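Vindale Mulching Mower Attachment - Dilalico 60 Series

Product code: 1628
Supplied by: Drisgate Grounds Equipment
Suits: Dilalico 60 Series ride-on mowers

Overview

The Vindale Mulching Attachment is intended for owners and grounds staff who maintain medium to large areas of established turf. It replaces the standard side discharge chute on Dilalico 60 Series mowers and returns finely cut clippings to the lawn. The attachment comprises a baffle plate, a discharge cover and a set of mulching blades. All mounting hardware is included.

Clippings left on the surface in long rows can smother the grass beneath them and leave an uneven colour. The mulching attachment holds clippings under the deck until they have been cut several times, after which they settle between the blades of grass and break down. Most lawns mown in this way during the growing season will need less collecting and less raking at the edges.

Fitting

The attachment may be fitted by the owner using ordinary workshop tools. Park the mower on level ground, remove the key and disconnect the spark plug leads before working beneath the deck. Blades are sharp and heavy gloves must be worn. The full fitting guide is packed with the attachment, and a replacement copy can be requested from any Drisgate service counter.

Existing blades should be kept. Owners who collect leaves in autumn generally return to the standard blades and chute for that work, and the changeover takes no special parts.

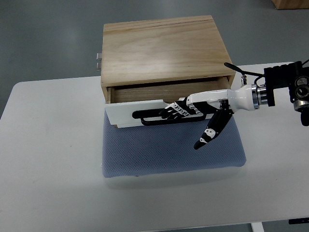 Blade bolts must be tightened to the setting given in the mower's own manual. A bolt that has been removed more than 5 times should be replaced. Spare bolts are sold in pairs.

Recommended use

Mulching gives the best result on dry grass. Mow often enough that no more than one third of the leaf is removed at a time. Where the lawn has been left to grow long - after a holiday or a wet spell - make a first pass at a high setting with the side discharge chute, then refit the attachment and mow again at the usual height.

The underside of the deck should be scraped clean after each use. A build-up of wet clippings will reduce airflow and leave clumps on the lawn.

Warranty and service

The baffle plate and discharge cover are warranted against faults in material and workmanship for 40 months from the date of purchase. Blades and bolts are wearing parts and are excluded. Damage caused by stones, sprinkler heads or garden edging is also excluded. Proof of purchase is required for all claims.

Blade sharpening and balancing is available at the Drisgate workshop by appointment. Customers are asked to clean blades and label them with their name before drop-off.

Ordering

Orders may be placed in store, by telephone or through the online catalogue. Delivery is available throughout the Drisgate service area. Unused attachments may be returned in the original carton with all hardware.

Trade and council enquiries: Marina Chatzigeorgiou, Commercial Accounts
Parts and fitting advice: Grigoris Tsoukalas, Service Department

Prices and specifications current as of January 8, 2024.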